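About us

Hello, and welcome to Dukirier! I run a small heart health service in Clestville, and I started it after spending far too many years in hospital clinics where I had ten minutes to explain a heart murmur to someone who'd been worrying about it for a month.

We do heart scans, ECGs, blood pressure checks and follow-up for people with valve trouble, and there are 4 of us on the team. Our scanning room is called Inga (long story, named after the first boat I ever owned).

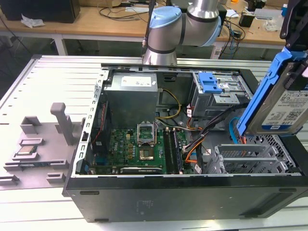 Most people come to us through their GP, but you can ring up yourself if you like. A first visit takes 58 minutes, and I'm fussy about that – it leaves time for the scan, a proper chat and a cup of tea.

We keep all your scans and letters in Clillix, our records system, so you can look back at them at home whenever you want.
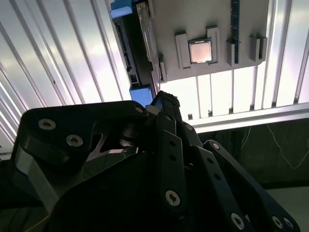
Valve checks are what I enjoy most. I like to draw things out for people, and I'll borrow any comparison that helps. A valve has to sit properly in its ring, a bit like that square processor sitting in its socket between the two grey brackets, except that a valve has to open and shut all day long as well!

We have 2 free parking spaces round the back, and the door's open from 8 in the morning. Do come and say hello.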